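Dennis Sugden
2/23/26

Spent the morning on the millet bear. A few people asked how I restuff old plush with grain for weight, so I'm putting it in a thread.

1/ The bear came in a box lot from Hirnley. No tag. The fur is a bit matted but the seams are sound. The striped sweater is knitted and has a small shield badge sewn on the front. I'm leaving the sweater alone.

2/ Filling is plain yellow millet. I buy it in 50 lb bags and keep it in a lidded bin. Rice works too but it's lumpier in the hand. Don't use anything with salt or oil on it.

3/ Grain goes in a cotton pouch, never straight into the bear. Stitch the pouch shut twice. It sits low in the belly with regular stuffing packed around it.

4/ I work out of a metal bowl. A wide one is easier to scoop from than a bag, and you can see how much you've used.
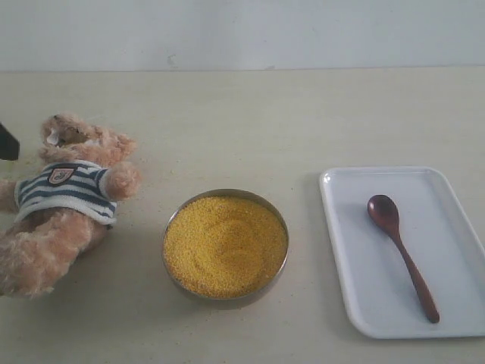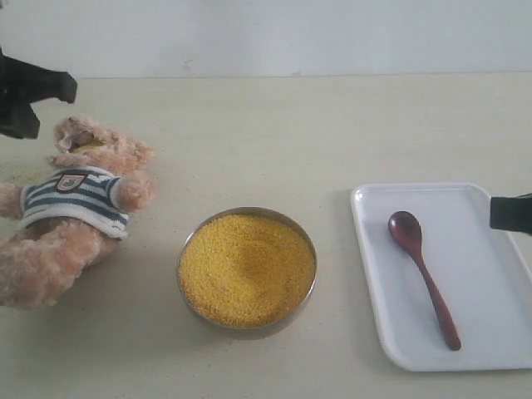 Bear and millet on the table. Sweater stays on.

5/ For a bear this size I put in 200 grams, then check how it sits. If it tips forward, take out 20 grams and move the pouch back.

6/ Grain gets everywhere. It catches in fur, so go over the whole toy with a soft dry brush before you close the seam. Brush the table off too. Wet cloths just smear the dust around.

7/ You can't machine wash a grain-filled toy. If it's going to a kid who drags it through dirt, leave one side seam easy to open so the pouch can come out.

8/ Somebody asked about bugs. Freeze the dry millet for a few days before you use it, then let it come back to room temperature in a closed bag. I've done that since November and haven't had a problem.

9/ Thread is ordinary polyester, doubled. Ladder stitch for closing. I'll do a separate post on the stitch when I get to the next one, a rabbit with one ear.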